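Treline Hall Runner, Cut to Length

Home > Floors > Runners > Treline

In stock, most colors
$16 per foot, binding included
Width: 30 inches
Longest single piece: 18 feet
Ships rolled, never folded

Choose color
Choose length
Binding: matching / contrast
Add pad? yes / no

About the runner

Flat woven wool runner with a cotton warp. Low, dense, no pile to speak of. Made for halls, landings, the bit between the kitchen and the back door. Doors clear it. Vacuum doesn't eat it. Woven for us at Hinwood on the older looms, the slow ones, so the edges come off straight and the pattern runs true from one end to the other.

We cut it to your length and bind both short ends by hand-guided machine. Long sides are a woven selvage and need nothing. If you want the long sides bound too we can do it, ask first, it adds to the price and makes the whole thing a touch stiffer.

It is not a stair carpet. People ask every week. It will go on stairs and it'll look great for a while, but the nose of each step wears through a flat weave faster than you'd like. For stairs look at the Drinby, which has a tight loop and a proper backing. Comes in most of the same colors so a hall and a staircase can match near enough.

Colors

Oatmeal
Rust
Moss
Ink
Clay stripe
Moss stripe
Herringbone light
Herringbone dark
Seneviratne (the checked one, see below)

Nine in all. Rust is deeper in person than on most screens. Moss leans brown. Ink is close to black at night and shows lint, so if you have a white cat, maybe the herringbone. Oatmeal is undyed and changes a little from batch to batch, so order your full run in one go if you have two halls that meet.

The Seneviratne check was drawn by Kaede Furukawa and has been our slowest to make and quickest to go. Small check on the body, plain border down both sides. The border is part of the weave, it doesn't wrap the ends. At the ends you get the binding and that's it. We've had a couple returned over this so please read that line twice.

Next batch of Seneviratne is due off the loom in November. You can order now and we hold it for you. Card isn't charged till it's cut.

How to measure

Measure the floor, then take some off. A runner that touches the walls looks like carpet that didn't make it. Leave a hand's width of bare floor at each end, more if the hall is long.

Check your doors. Open every one that swings over the hall, slide a folded dish towel under it. If the towel drags, the runner with a pad probably will too. Without the pad you've got a bit more room.

Radiators and pipes: measure from the pipe, not the wall. Same with baseboards, the thick old ones stick out more then you think.

L-shaped halls: two pieces. We don't miter corners. Run the long one straight through and butt the short one up to it, or leave a gap. Gap looks better, in our opinion. Paula Pop in the cutting room disagrees and will tell you so if you call.

Measure twice, write it down in inches, put it in the box. Tape measure, please. Phone apps have cost people real money here.

Samples

Free, up to three colors per order. Sample is a square about the size of a coaster with one bound edge so you can see the thread. Put it on the floor, not on a table. Look at it in the morning and again with the lights on. Leave it down a few days and walk on it.

Samples go in the regular mail. No tracking.

Pads

Get the pad. Flat weave on a hard floor slides, and wool on polished boards slides a lot. Ours is a felt and natural rubber pad, cut an inch narrower than the runner so it doesn't show. Safe on sealed wood, laminate, tile and stone. On a freshly finished floor wait until the finish has fully cured, ask whoever did the floor.

Don't use the stick-down corners. They hold fine but the glue gets in the wool and we can't get it out again.

Over carpet, skip the pad. It'll creep whatever you put under it.

Care

Vacuum with the suction head, beater bar off. Go along the length. Turn it end for end a few times a year, the stretch by the front door gets the worst of it.

Spills: blot, cold water, blot again. No scrubbing. Mud, let it dry and then brush it off. Red wine, salt does nothing, cold water and patience. Professional clean when it looks tired. Do not put it in a washing machine, we mean it, the cotton shrinks and the wool felts and you get a very short very thick runner.

Loose thread? Snip it level. Don't pull.

Moths like the quiet places, under a bench or a cabinet that doesn't get moved. Lift the ends and vacuum under there when you do the rest.

What buyers have said

"Third one. First is still going in my mothers house. The Rust is gorgeous and hides everything the dog brings in." Veronica Vlad

"Good runner, arrived with a curl at one end that took most of a week to lie down. Fine now. Would've liked a note in the box about that." Costel Coman

"Ordered Ink against advice. Lint. Still love it." İlker Yüksel

(There is a note in the box now. Roll it backwards overnight, loosely, then lay it out. A stack of books on the end does the rest.)

Picking a color for a narrow space

Warm floor, cool walls is the one we get asked about most. Orange-brown boards and blue or blue-gray paint. Oatmeal is the easy answer, calms the floor down and leaves the walls alone. Rust goes the other way and makes the floor part of it. Moss is harder, try the sample first. If there's something big and dark along one side, navy say, Herringbone dark ties in well and Ink can get heavy.

Stripes run lengthwise and make a hall look longer. Good in a short hall, a bit much in a long one. The check is better there, it breaks things up.

Leave floor showing down both sides if you've got the width. Even strips look best, but if one side has furniture, center the runner on the part you walk on and forget the walls. 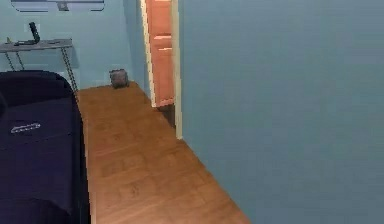
Shipping and lead times

Plain colors are cut within a few working days. Stripes and herringbones take a bit longer, we line up the pattern before cutting. Contrast binding adds time because the thread gets changed over in batches.

Rolled on a cardboard tube, wrapped in paper, outer bag. The long ones are heavy and awkward, have someone around to help. Driver will leave it at the door and not carry it up.

Orders placed on a Sunday go into the queue the next morning. We'll email when it's cut and again when it's picked up. If you spot a mistake in your length, reply to the first email fast. Once it's cut its cut.

Returns

Samples: keep them.
Pads: returnable if uncut.
Runners: cut to your size, so we can't take them back for a change of mind. If we cut it wrong or there's a fault in the weave, we replace it and pay for the pickup. Small slubs and the odd thick thread are normal in this cloth and are not faults. A hole is a fault.

Send a picture and your order number, daylight if possible. Goes straight to the cutting room.

Remnants

Short ends and odd lengths sold as they are, bound, first come. Good for in front of a sink or beside a bed. List changes all the time, the page is under Floors > Remnants. No holds on remnants, no samples either.

Spec

Face: wool
Warp: cotton
Backing: none
Construction: flat weave, reversible in plain colors and stripes only
Binding: cotton tape, sewn
Underfloor heating: ok, use the thin pad and keep the floor temp moderate
Outdoor use: no
Stairs: no (see Drinby)

Trade

Designers and builders, there's a trade rate on larger orders. Email with the job name and rough footage and we'll set up the account. Long memo samples on loan, please send them back, we only have a few of each and the Seneviratne one has been missing since spring.

Related

Drinby Stair Loop
Felt and rubber pad, by the foot
Hinwood door mat, coir
Remnants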